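Chapter 7
Shelves That Sell: Small Displays and Wall Fixtures
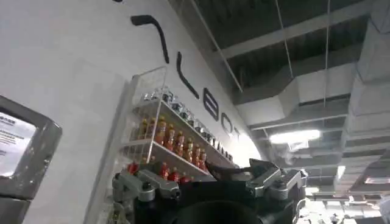 Fig. 7.1 Clear acrylic wall shelving, three tiers, one kind of bottle to a tier.

Most of what a small shop sells gets picked up off a shelf. Obvious, but students skip it and go straight to pricing. So — shelves first, prices in Chapter 8.

Start with Fig. 7.1. Small glass bottles with silver caps on the top tier, orange drinks in the middle, red caps lower down. Color does the sorting. A shopper across the room reads three bands before reading a single label. White wall behind, big black lettering on it, clear sides on the unit. Nothing fighting the bottles.

Terms you will need:

Facing — one item showing at the shelf edge. Ten bottles across, ten facings, no matter how many sit behind.
Lip — the raised front edge. Keeps bottles from walking off when somebody bumps the unit.
Block — a group of the same item side by side. Blocks can run across or down.
Gap — a missing facing. Fill it or pull stock forward, same day.

Blocking across, as in the figure, is quick to stock and easy to check. The weak point is height. Whatever lands on the bottom tier gets less notice, and short customers may not reach the top one. Blocking down gives every product a piece of each tier but takes longer to fill, and new staff get it wrong.

Case: Samden. A corner store, 410 square feet, one long wall. The owner switched from floor racks to wall units in January and moved the drinks next to the register. Drinks sold went from 2000 bottles a month to 3000. Was it the shelves or the register? Keep that question, we come back to it in section 7.4. The second store, Grirwood, changed the shelves only and it's numbers are in Table 7.2.

Clear shelving shows dust, fingerprints and dried drips. Soft cloth, mild soap, no glass cleaner with ammonia in it. Take the bottles off first. Students always wipe around them and it shows.

Before section 7.1: visit one store, pick one wall, sketch teh tiers. Mark blocks and gaps. Bring the sketch to class, pencil is fine.

7.1 Weight and Wall Anchors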